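Chapter 5
Paying for Shared Space

Learning goals
After reading this chapter, you should be able to separate fixed costs from variable costs, explain three common ways of dividing rent among tenants, and describe what happens to each tenant's share when one of them leaves.

When two or more businesses use the same building, they have to agree on who pays for what. Rent is the largest item in most cases, but heat, insurance, cleaning and repairs also have to be divided. The method is usually written into the lease, and it can matter more to a small firm than the rent itself.
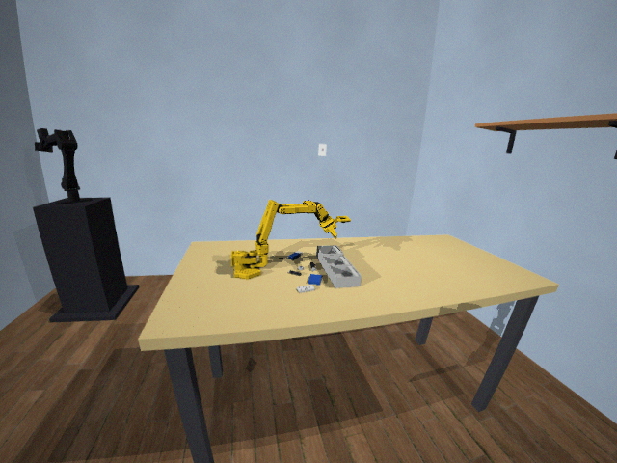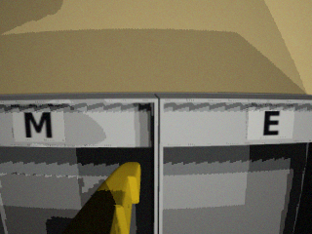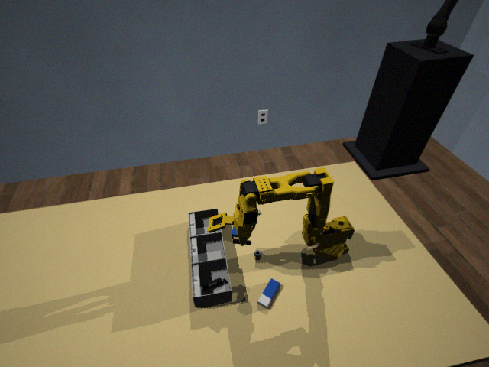 Ewan Bolger objects that floor area is the wrong place to start, and that a tenant who is open five days a week should not be charged like one who is open every evening. His view has support among smaller tenants. Landlords tend to prefer floor area, which can be measured once and left alone.

5.1 The Lasutgate Building

Lasutgate is a former warehouse in Brododham with 5 tenants. The largest, Drukico, occupies 38 percent of the floor area and pays 38 percent of the rent. The heating bill is divided the same way, although Drukico uses its part of the building mainly for storage and keeps it cool.

In August, a tenant named Ehlers gave notice. The lease said nothing about empty units. The landlord, Demetrius Pennington, proposed that the remaining tenants cover the cost of heating the vacant unit until it was let again. They refused, and the unit stood empty for 2 months while the bill was in dispute.

Rent on the empty unit was a loss to the landlord alone. Heating was a shared cost, and the lease did not say whether a share belonged to the tenant or to the space. Section 5.2 looks at how leases can be worded to settle this question in advance.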